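Lerken library wins its late opening

22nd January

Good news for anyone who has ever sprinted across Lerken with an overdue book – the town library is to stay open until 9pm, 3 nights a week, from April!

The longer hours follow a trial last autumn, when 192 people signed up for new library cards, many of them parents and shift workers who could never get there before the doors shut. A petition asking for the evenings to be made permanent drew 2000 signatures, and the council agreed to it last night without a single vote against.

It's lovely to see the old place so well used. The reading room on Emura Street dates from 1820 and still has its original gallery, where the local history shelves will now be open in the evenings too (old parish maps included, and they are well worth an hour of anyone's time).

The Himer bus will run one extra late journey on library nights, leaving from the stop opposite at ten past nine, so readers from the villages can get home. The café next door, Yensuk, is also planning to serve soup and toast until half past eight. 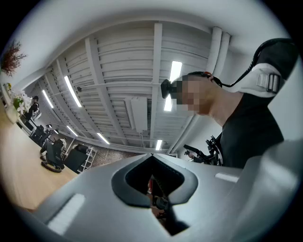 By the Community News Editor

Children's story time stays at its usual hour for now, but a bedtime session in pyjamas is being talked about for the summer – teddies very welcome. Cards are free, and you can join at the front desk with proof of address.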